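Courses > Robot Manipulation > Week 5 > Handout: when the data goes bad
Reading time: 4 min
We use cookies to remember your course settings. Accept | Manage

Week 5 notes: the folding failure

Feb 18, 2021

Okay, so last week I promised you a proper failure and I've got a good one. This is the shirt-folding policy from the Ello project, the one I was so pleased with in the first lecture. It learned from 1281 demonstrations done with hand-held grippers, it folded beautifully on our test table, and then we took it over to the Flernholm flat and it started closing its jaws on thin air, a finger's width above the cloth. Over and over!

My first guess was the shirts. Collars are a pain (they stand up, they flop, they hide the placket), and I spent two days colour-matching fabrics before I looked at the gripper width signal. Please learn from my wasted two days and plot your raw signals first. 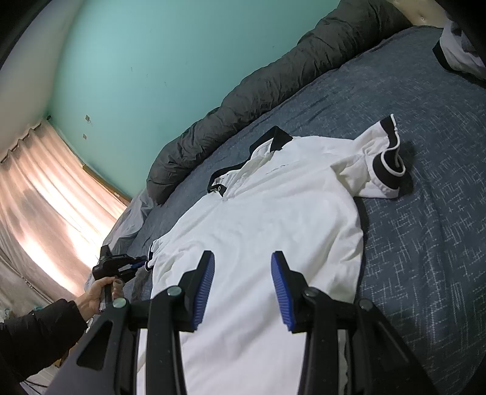
Fig. 1. Collecting demonstrations on a polo shirt: one gripper at the left sleeve cuff, the other open over the body.

What had gone wrong was boring. The width reading runs from 0 to 100, fully shut to fully open. On one of our two tools the zero had drifted after a pad change, so a firm pinch on a sleeve was logged as slightly open. The operator feels the cloth and squeezes until it holds, so the demo looks perfect on video. The policy can't feel a thing. It copies the number.

I went back through the logs and found 312 demonstrations with the bad zero. We dropped the lot, retrained, and got 92 clean folds out of 100 on the next run. I'm still a bit grumpy about the other eight, mostly sleeves that were bunched under the body at the start.

The bit I want you to take into the lab: after any pad change, close the jaws fully, check the reading, write it in the log, then do the same at full open. The Vuorinen script does the comparison for you, but it only warns, it won't stop you recording. (I've asked for that to change.) And if a robot arm starts grabbing at nothing, hit stop before you go in for a closer look. I leaned over ours with the arm still live, which was dumb, and I got a stern email about it.

For the tutorial, bring your own width plots from the Mirkano exercise and mark anywhere the closed reading wanders. Pairs are fine.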